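Subscription vs selling outright for refurbished office gear - anyone made the switch?
Small Business Models board > Pricing and Revenue

flarkdale_owner
We sell refurbished desktops and small servers to local businesses, mostly offices with five to thirty people. It has been one-time sales from the start. Customer pays, we deliver, and we see them again in four or five years if they remember us.

I am thinking about moving part of the business to a monthly plan. The customer pays a flat fee per machine, we keep ownership, we swap anything that fails, and at the end of the term they either renew or hand it back. My draft price is $14 per machine per month with a 36 month term. The same machine sells for $290 today.

What I would like to hear from people who have done it:
How bad was the cash gap in the first year?
Did customers treat the equipment worse once they didn't own it?
What did you do about people who wanted out early?

I have 69 accounts that bought in the past two years. I would offer it to those first.

tallyrow
We did this with coffee equipment, so take it for what it's worth. The cash gap was worse than my spreadsheet said. You pay for the unit on day one and get it back in small pieces. At $14 a month it takes you over 20 months to collect what you now collect in a day, and that is before any repair visits.

We funded it with a line of credit and I did not sleep well until month nineteen. It's fine now. I would not do it again with all accounts at once.

benchmark_pete
I don't agree that the cash gap is the main issue. You can plan for it. The main issue is that you become a service company. Right now your obligation ends when the warranty ends. On a monthly plan every slow computer is your problem for three years, including the ones that are slow because somebody has 40 browser tabs open.

Your $14 has to cover the phone calls. Have you priced the phone calls?

flarkdale_owner
Not properly, no. I took parts and drive time from last year and divided by machines under warranty. Calls that didn't lead to a visit aren't in there.

benchmark_pete
Then count them for a month before you set a price. I would guess it changes your number by a few dollars.

siveseo_mod
Moving this from General to Pricing and Revenue. There is an older thread on leasing contracts pinned at the top of this board that covers the early exit question in some detail.

northlot
We run a parts and recovery business, and we sell to people like the original poster. Three years ago we tried what everyone was calling the circular model. Customer pays monthly, gear comes back, we strip it, the good parts go into the next round. On paper the returned parts are nearly free and that is where the margin is supposed to come from.

In practice two things happened. First, returns came in lumps. We would get nothing for ten weeks and then 100 machines from one office that was closing. We had to have the space and the hours for that, and the rest of the time we were paying for both without using them.

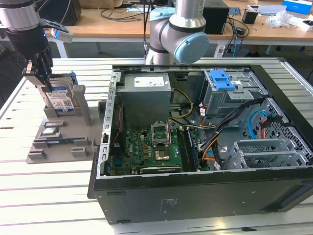
Second, the returned parts were worth less than we had put in the plan. We had figured resale on memory and drives at the price on the day we signed the customer. Three years later those prices had dropped by more than half. If you do the term math, put the value of whatever comes back at zero. If the plan still works, go ahead. If it only works because of what you recover at the end, it doesn't work.

We still offer the monthly plan but only to accounts over a certain size, and it is priced so we are whole by month 28.

tallyrow
Agree with the zero. Our espresso machines held value better than computers do and I still wouldn't count on it.

quillmarsh
Going to take the other side here. I run a two-person shop doing phones and tablets for restaurants, and the monthly plan is the only reason we are still open. Selling outright, we had two good months and ten bad ones. Now I know on the first of the month what is coming in.

The calls are real, but they are also how we sell. Someone calls about a cracked screen and mentions they're opening a second location. I never heard about second locations when I was selling boxes. Since we changed over, most of our growth has been from customers we already had.

On treating equipment worse: yes, a little. We added a damage clause with a flat fee and it mostly stopped.

benchmark_pete
Restaurants are different. They are used to renting everything. An office manager who has always bought computers is going to look at $14 times 36, get $504, compare it to $290 and ask why.

quillmarsh
Some do. I tell them what's in it: the swap, the loaner, the wipe and disposal at the end. About the only ones who walk away are the ones who would have bought the cheapest thing online anyway.

benchmark_pete
You say that, but the original poster's customers already bought from him at $290. They aren't the cheapest-online crowd. They are his best customers and he is about to show them a higher number.

pirnholm_books
Bookkeeper here, I do the accounts for several small equipment sellers. A few practical points that haven't come up.

If you keep ownership, the machines stay on your books and you depreciate them. Your profit and your bank balance will tell different stories for a while. Talk to whoever does your taxes before the first contract is signed.

Sales tax on rentals is handled differently from state to state. In some places you collect it on each payment. Your invoicing software needs to be set up for that and a lot of small packages are not.

Check your insurance. Equipment you own that sits in someone else's office may not be covered by your policy or by theirs. One client of mine found this out after a burst pipe.

Ask about personal property tax too. Some counties will want a list of every machine you own and where it is.

flarkdale_owner
The insurance one I had not thought of at all. Thank you. I'll call our agent this week.

northlot
To add to that, put serial numbers in the contract. We didn't at first, and at the end of the term one customer gave us back a set of machines that were not the ones we had delivered. I don't think it was on purpose. They had moved offices and things got mixed up. It still took most of a month to sort out.

oakumandco
Has anyone tried a middle option? We sell the hardware at a normal price and then sell a care plan on top, billed monthly. Customer owns the machine. We cover repair and a loaner. No depreciation problem, no property tax, and we get paid for the box up front.

It doesn't get the equipment back at the end, but from what northlot says that isn't worth much.

Ours is $6 a month per machine and roughly half the buyers take it.

tallyrow
That's what I would do if I were starting over.

quillmarsh
The trouble with care plans is that people cancel them when nothing breaks for a year. When the plan is the machine, they can't cancel without giving the machine back. Our cancellations are very low for that reason.

oakumandco
True, we do see cancellations at the one year mark. We switched to annual billing with a small discount and that cut it down. It is not perfect.

benchmark_pete
I'd still take a care plan that some people cancel over owning several hundred aging computers in other people's buildings.

flarkdale_owner
Good discussion, and more to think about than I expected. Some answers to things people asked.

I went through the phone log for the past month. We took 726 calls in total. I had guessed a third of that. Most were short, but a lot of them were how-do-I questions that had nothing to do with the hardware. If all of those callers were on a flat monthly plan at $14, I would be losing money on the smaller accounts.

So the $14 is dead. I reran it with the end value at zero, like northlot suggested, and with call time included. It comes out at $19 with a cap on support calls, and at that price I think benchmark_pete is right about how the office managers will react.

Current plan is to offer the care plan to everyone and the full monthly option only to accounts with 20 or more machines. There are four of those. One of them, Achterberg, has already asked about something like this because they would like it to come out of operating budget and not capital.

quillmarsh
That last point is worth asking the others about. For some companies the monthly total matters less than which budget it comes from. If a manager can sign for it without going upstairs, the $504 argument never comes up.

benchmark_pete
Fair point. Four accounts is a sensible test. I would still get a deposit.

pirnholm_books
Two months' payment is common for a deposit. Keep it in a separate account, and have the contract say when and how it is returned.

northlot
And stagger the start dates if you can. Four accounts all ending in the same month is the lump problem I described earlier.

flarkdale_owner
Will do on both. First contract would start in July if the insurance works out. I'll post the numbers once there are a few months of them.

siveseo_mod
Please post them in this thread so it stays together. I'll leave it open.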